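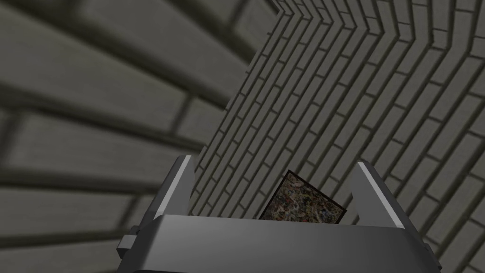

Putska 6, reviewed by someone who wanted to like it less

Putska is a grasping simulator with a training recipe bolted on, and the recipe is the part people have been arguing over. You give it a wrist camera, a parallel gripper and an object. It gives you back a policy that has been trained in rooms covered in the loudest textures its authors could find, on the theory that a network raised among brick and speckle will be unbothered by your lab bench. The method paper, by Kristaps Uibo and Ieva Sproģis, calls this "surface scrambling." The rest of us have been calling it domain randomization for years, but I admit theirs has better wallpaper.

I ran version 6 on and off from April until last week, on one desktop and one patient arm.

Setup

Installing took an afternoon, most of it spent on a physics package that wanted an older compiler than the one I had. The manual covers this in a footnote on the last page. Once it's running, it's pleasant. Scenes load quickly, the viewer doesn't crash, and the settings file is short enough to read over lunch.

The default scene is a brick room. You will get to know the brick room very well. There is a flag to turn it off, spelled two different ways in the manual, and the second spelling works.

What the method claims

The claim is that you can skip realistic rendering altogether. Flat lighting, no soft shadows, repeating patterns on the walls, a patterned tile to pick up. The pattern on the walls changes scale depending on where the wrist camera is looking, so the policy can't lean on texture size to guess distance. It has to learn from how things move as the gripper closes in. I found this part of the paper convincing. I found the eleven pages of appendix on mortar less so.

What I got

I trained on 3,000 simulated episodes, the number the authors recommend, and then ran 300 trials on the real arm with small flat tiles. Success rate: 67 percent. The paper's headline figure is higher, but it was measured with thicker tiles, and I suspect a nicer gripper.

For comparison, the same network trained in plain gray rooms was hopeless on my bench. It would go confidently to a spot next to the tile and close on nothing, like a man reaching for a light switch in a hotel. So the scrambling does something. I ran it again with a different random seed to be sure and the gap held up.

The failures that remained were mostly one kind. When a tile sat off to one side of the gap between the fingers, the policy often closed anyway and nudged it away instead of re-centering first. Shahzad Orakzai reported the same thing on the Putska forum and got a long, polite answer that boiled down to "train longer." I trained longer. It nudged the tiles with more conviction.

Against the competition

Tang is the obvious alternative. It looks far better, with proper shadows and tabletops you could sell furniture on, and it needs a graphics card to match. On my machine it trained so slowly that I gave up before I had a fair number to print, so I won't print one. Irance is quicker than either but only handles suction cups at the moment, and I don't own any.

Things I'd fix

The contact settings are too forgiving out of the box. In simulation, a tile barely touched by one finger will sometimes come along for the ride, and the policy learns to count on that kindness. Turn the friction down before you train. Sarmīte Raudsepp's posted settings are a good starting point and I wish they were the default.

Logging is also thin. You get a success count and a reward curve, and if you want to know which way a grasp failed, you write that yourself. I did, badly.

And I would like one more room.

Who should get it

If you have a modest computer, a two-finger gripper and flat-ish objects, Putska is the one I'd try first. If you need to pick up anything shiny, wait, as the paper doesn't test it and my one attempt with a spoon was brief. Labs that already have Tang running happily can stay put and borrow the texture idea, which ports over in a day or so of work.

Three and a half stars. It would be four if the flag were spelled right.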